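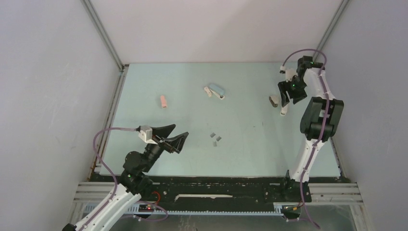
Wovero is raising its price for the first time, and Aarti Semwal would like to get the shouting over with. She runs subscriptions at the small streaming service, mostly old crime shows and foreign comedies, and we talked by phone while she ate lunch. The new app goes out with the new price. Background color is a pale blue, pretty much the blue of the board in the photo up top, few faint scuffs and all if the designers get their way. "They want it to look used," she said. "I wanted plain black. I lost."

So, the price. Monthly goes up $2. The yearly plan stays put until July, then it goes up too. Anyone already paying for a year keeps the old rate till it runs out.

"We could have snuck it in," Semwal said. "Other places change a line in the terms and you find out from your bank. I get mad when that happens to me."

She wrote the email herself. Went out to a test group first, 3355 people, all monthly. Some canceled. She wouldn't say how many, I asked twice. "Fewer than the spreadsheet said, more than I liked."

Where does the money go? Shows, mainly. A deal with Etimen, the distributor, brings in 20 series this fall, including Sutherland, the harbor cop drama that has been off every service for ages. Semwal has seen all of it. Some of it more then once.

"The second season is bad. I'll say it. People are going to write to me about that second season."

No ads, she says, and no cheaper plan with ads either. That one got argued over. Jalen Alcantara, who handles the books, was for it. "Jalen had a good case. A lot of folks would take four commercials an hour to save a few bucks. But we'd have to sell the commercials, and we have no one to sell them."

Sharing passwords? Long pause. "I know it goes on. My brother does it. We're leaving it alone for now."

And the free trial is getting shorter, 12 days. Why 12? "A week was too short to finish anything. Two weeks, people finished everything and left." She laughed at that, then asked me not to make it sound like a trick. Card is still required up front. A reminder goes out before the first charge, which the old system didn't do - her least favorite thing about the old system, and there was compettition.

Last thing I asked about was downloads, because readers keep asking. Phones yes, tablets yes, laptops no. "Laptops are next," Semwal said. "Don't print a date." She had another call.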